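Notice board for the market table: who else has gone red and white?

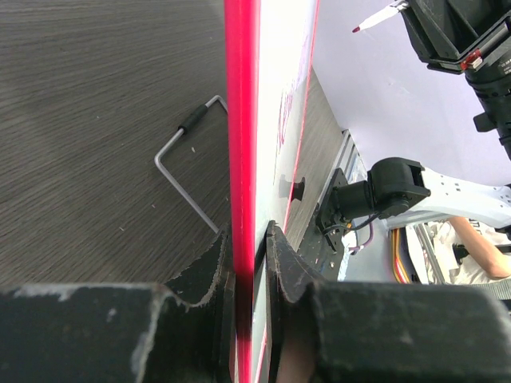 Stallholders & Makers > Display and Signage

brindlequoll
I've wanted a proper board for my soap stall for ages and I finally have one, hooray! White face, thin red line along the far edge, and the edge is this fantastic red-pink that really sings against my dark grey wood-grain tabletop. I was worried the two would fight, but I reckon the grey makes the red look even better. There's a little black knob down low on the white side too, and I'm already plotting to hang my price tags off it.

The wire handle with the black foam grip is lying on the table because I haven't decided whether I like it on or off. It's meant for carrying and I do have a long walk from the car park at Partington. What's everyone else doing?

marrowbone_jam
Love the colour! I run a jam stall and went for a plain black board from Hustcombe years ago, and I've regretted it ever since because it vanishes under the gazebo. White with a coloured edge catches people walking past side-on, and that's most of them when you're in the middle of a row.

Handle ON, in my opinion. My hands are full of jars and I want everything to have a handle. I'd put one on the gazebo weights if I could.

tin_galah
Going to disagree with marrowbone about the handle. A loop of wire sticking out of a display board looks like a bucket. Carry it under your arm in an old pillowcase and the white face stays clean as well. Mine's been to 21 markets that way and there isn't a mark on it.

Nice edge though. What's the red writing on the face? I can't make it out from that angle.

brindlequoll
Just the maker's bits and pieces, I'm going to cover it with my own sign anyway. Pillowcase is a ripper idea, I've got a heap of odd ones.

And it does NOT look like a bucket!

marrowbone_jam
It looks a tiny bit like a bucket. I'd still use it.

saltbush_looms
Can I put in a word for leaning it — I know everyone likes to stand a board straight up, but ours sits back a few degrees against a tea tin full of sand and it's so much easier to read when you're tall. My other half is very tall and complained until I changed it. We're at the Granis hall every month and the light comes from high windows, so an upright white board goes all glary by 10 am.

Also, if you use that knob for price tags, go for thick cotton and not fishing line. Fishing line slips off the moment there's a breeze.

tin_galah
Leaning works indoors. Outdoors it turns into a kite. I had one go over the back of the table at Partington in March and take out 12 succulents on the next stall. I bought the lot of them, and they're on my windowsill now, doing very well.

saltbush_looms
Fair enough, we've never done an outdoor one! I take it back for anybody with weather.

dottybanksia
Catching up on this thread with a cuppa and I want that red so badly. I've had a cream board from Dirnus for a while and it's perfectly good, but next to my enamelware it looks like a bit of old toast. Does anyone know if you can paint an edge that thin without it creeping onto the face? I've got half a tin of tomato red left from doing the letterbox.

brindlequoll
Ooh do it! Good masking tape on both faces, press it down with the back of a spoon, then two thin coats with a foam brush. I did my stall crates like that. Pull the tape while the second coat's still a bit tacky.

tin_galah
I'd wait till it's fully dry and score the line with a blade first. Pulling it tacky gives me strings every time.

dottybanksia
Right, I'll try one method on each side and report back!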